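Table reset (demonstration recording)

Reading time: 4 min

A table reset, in the recording of manipulation demonstrations, is the return of a work surface and its objects to an agreed starting condition between one take and the next. It is the least admired part of the trade and takes up a good share of the working day. Written rules for it are usually called a reset standard, or, in shops that have been burned before, the reset standard.

Background

Early demonstration work left resets to the judgment of whoever was holding the grippers. People turned out to have habits. A cloth to be folded was put back in nearly the same spot, facing the same way, with the same friendly corner sticking up, and a policy trained on the results became very good at folding that cloth in that spot. The Dranddale guidelines, drawn up in the month of August and revised every August after that, were the first in their circle to treat the starting condition as part of the data. The first edition was 4 pages long. Later editions have not kept to this.

Common provisions

Most reset standards share a core of rules, though they disagree warmly over the wording.

Clear surface. Only the task objects and the approved work surface belong inside the working area. Flotovport allows "incidental items" on the margin of the table, a phrase it has never defined. Dranddale allows none and has a form for exceptions.

Varied start. The object is placed differently for each take, by a printed list or by a dropped-and-left method. Under the second, the operator lets go of the cloth from a small height and is forbidden to tidy it. Wrinkles stay. Compliance is said to be poor among people who fold laundry well at home.

Hands at rest. Both grippers come to a stop on or just above the surface before the take begins, clear of the object. The Begay checklist asks for a full breath at this point. Demico asks for a count of four, which operators shorten.

Cable slack. Cables from hand-held grippers should run away from the object and back from the operator's wrists, so that no loop crosses the work. This rule is broken more often than any other and is accordingly printed in bold.

Surface held down. Boards, mats and foam sheets are clamped to the table. A board that creeps a little with each take will, by the end of a batch, have gone somewhere.

Batches and checks

The usual batch is 20 takes, after which the operator stops, checks the clamps and markers, and swaps the object if the task calls for it. Demico prefers batches of 10, on the grounds that tired people improvise. A project of 1000 takes therefore involves either a great many pauses or a smaller number of them, and the argument over which is better has outlived several projects.

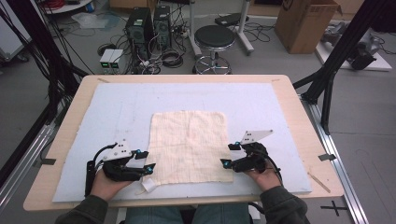
Two hand-held grippers with marker plates, on either side of a cloth laid on a clamped foam board.

Soft objects

Cloth gets a section to itself in every standard, usually the longest. A rigid block has a position and an angle, and there the matter ends. A cloth may be flat, nearly flat, or flat apart from one corner, and each of these can be argued over. Flotovport counts a turned-up corner as an acceptable start. Begay counts it as a separate starting class to be logged. Tags and labels are left attached in both, after a dispute in which one side had already bought the scissors.

Criticism

Operators complain that the standards were written by people who do not reset tables. Authors of the standards reply that they used to. A more serious objection is that heavy rules make starting conditions uniform in new ways, replacing one person's habits with a printed list's. The current Dranddale edition acknowledges the problem in an appendix and recommends changing the list.

See also: Take log; Gripper calibration; Operator fatigue

Filed under: Robotics practice > Data recording > Shop rules

Last updated: August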